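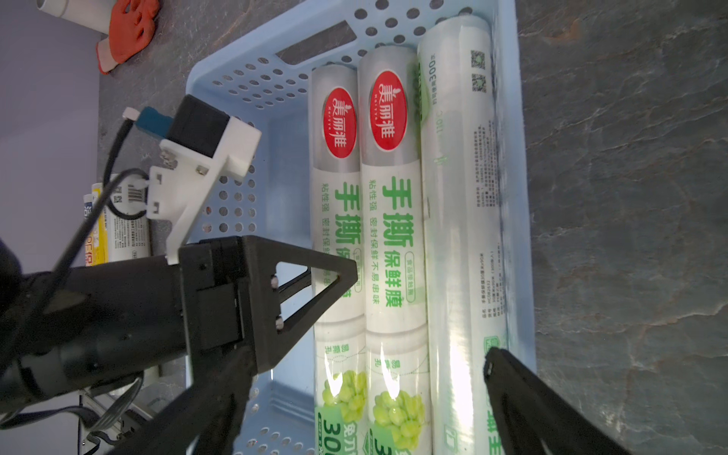 Gripper at a basket of cling film rolls, kitchen goods set.

Progress report to the Kolline fund: working rules for shared manipulation benches
Period ending August
Prepared by Hazel Greenberg, Sesier

1. Summary

The grant pays for a written set of working rules for benches where robot arms handle household goods near people. Draft 7 is finished and in use at our own site. The Stostau site moved to it in the last month of the period. Two sections are still open, on cable routing and on glare. We are within budget and one month behind on the second site.

2. Work done

Bench rules. The draft now has 32 rules, down from a longer list that operators told us they were not reading. Alaric Alcantara merged the duplicates and moved anything about paperwork into an annex. Each rule is one sentence and names the person responsible.

Contact with soft goods. Film, bags and thin sleeves mark easily under a hard fingertip. Rule 11 sets a closing force limit for each class of goods, to be checked at the start of a shift with the test block. Rule 12 says a fingertip may rest on an item before closing, but the arm must not travel sideways while it does. Operators at Stostau asked for rule 12 to be split in two, and we have agreed.

Wrist cameras. Printed brackets are allowed if they are inspected for cracks every 1,000 cycles and the inspection is signed. Chia-jung Man wrote the inspection sheet. A cable loop at the wrist has to clear the fingers through the full range of the joint, checked by hand at low speed before the first run. We have not settled how much slack to permit. The two sites use different arms and the same figure does not suit both.

Items beside the work area. Gloves, tools and boxed stock may stay on the bench outside the marked reach. Inside it, only the goods being handled and their container.

Training. Shoshana Park ran the half-day course for 8 operators. All of them have signed the rules. The course notes need more on restarting after a stop, where most of the questions came up.

3. Problems

Glossy wrapping causes trouble for the cameras when the overhead lights are on full. The draft asks for diffused light, but Stostau rents its room and cannot change the fittings. Marisol Achterberg is trying clip-on diffusers and will report on cost.

The stop button at bench 2 was mounted too far from the operator's seat to meet rule 3. It has been moved and the bench was out of use for two days.

4. Next period

Close the cable and glare sections. Send draft 8 to Lūse for outside review. Repeat the course for the Stostau evening shift, which starts at 17:30. Put the signed inspection sheets into one register for both sites.

5. Request

We ask to carry the unspent travel money into the next period to cover the reviewer's visit. No other change to the budget is needed.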